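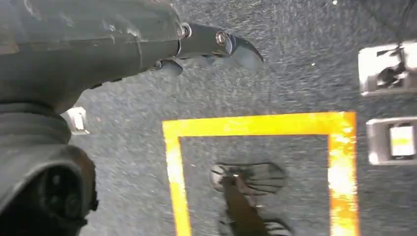

Figure 5. Gripper with curved finger over the taped test area.

5.2 Comparing the Gilus and Sqalli fingers

Do the test with the same arm and the same controller settings for both fingers. Only the finger is changed.

1. Mark a rectangle on the floor with yellow tape. Carpet is allowed, but press the tape down well at the corners.
2. Fit the first finger with its two bolts. Tighten them by hand, then with the key.
3. In the Plustudetti menu, set the speed to 9 and save.
4. Move the arm until the tip of the finger points just beyond the tape line. Store this position as START.
5. Start the picking program and write down each missed pick.
6. Change the finger and repeat from step 3.

Note: The shadow of the gripper can fall inside the rectangle. If the wrist camera reads it as a part, move the lamp -- do not change the camera threshold between the two tests.

CAUTION: Switch off the drive before you touch the bolts. Keep fingers away from the folds of the bellows.

Check the bolts again after 1,000 cycles. Send the results sheet to Stelios Kourkoulas at Drirkum.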